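Search this notebook

Search

December 14, 2021

Dye vat notes, indigo again. I am so glad I kept the leftover stock from September, because the new batch from Ovenard came in and it behaves nothing like the old one! Same label, same weight, but it takes forever to dissolve and leaves a gritty ring on the jar.

Mixed 40 grams into the small vat with the usual lime and fructose. The bronze skin showed up after lunch (much later than I'm used to) and the liquid underneath went a murky green, not the clear amber I wanted. Gave it another stir, put the lid on and left it alone, which I'm bad at.

First skeins in were the Wamutville wool, 212 grams scoured the night before. Three dips, ten minutes each, long airing between. Color is a soft denim – pretty, but paler than the September card by a good two steps. The Clulto cotton did better, go figure. It came up dark on the second dip and hardly rubbed off on the white rag.

Things to check before anybody blames the powder: the pH strips are old, and I topped up with tap water from the far sink. I'd like to try again with the good strips and maybe a warmer vat. If it's still green and sulky I'll write to Ovenard.
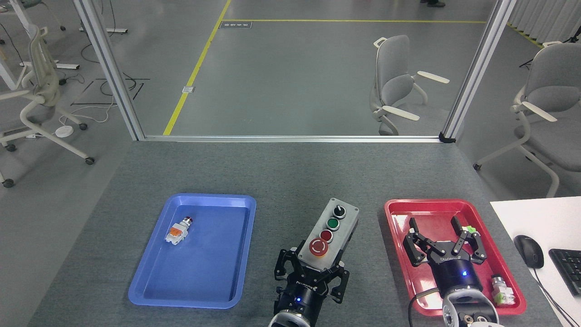

Control box with selector switch, green and red buttons and stop, between the blue and red trays.

Stock left on the shelf: 616 grams of the new powder, plus a bit of the old in the Gebru tin (please don't use it for samples, I want it for matching!). Rinse water from the wool is still running blue, so those skeins get one more soak before they go on the rack.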